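Sorting house slippers on an open rack

Clear the floor by the rack before you start. On carpet, move any loose cables toward the wall first so you have a flat place to kneel.

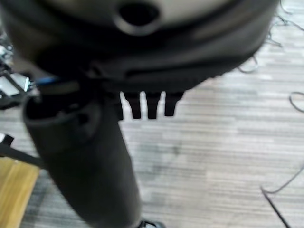

Do slippers need to be cleaned before they go on the rack?
A quick wipe of the soles is enough. Let them dry first.

Put the pairs used daily on the upper shelf and guest pairs below. 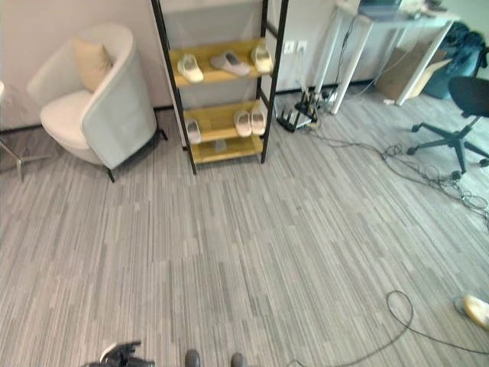
Matching goes faster if you work by color. Pull every slipper forward, then bring the two halves of each pair together. A gray one lying between two white ones, as on the upper shelf, should be moved next to its mate before anything else. Keep the bottom shelf for shoes.

Set each pair with the openings up and leave a little bare wood between pairs.

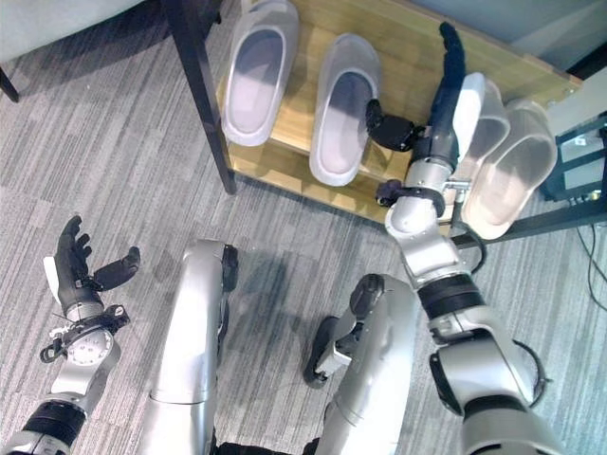 Four slippers on the upper surface, laid lengthwise.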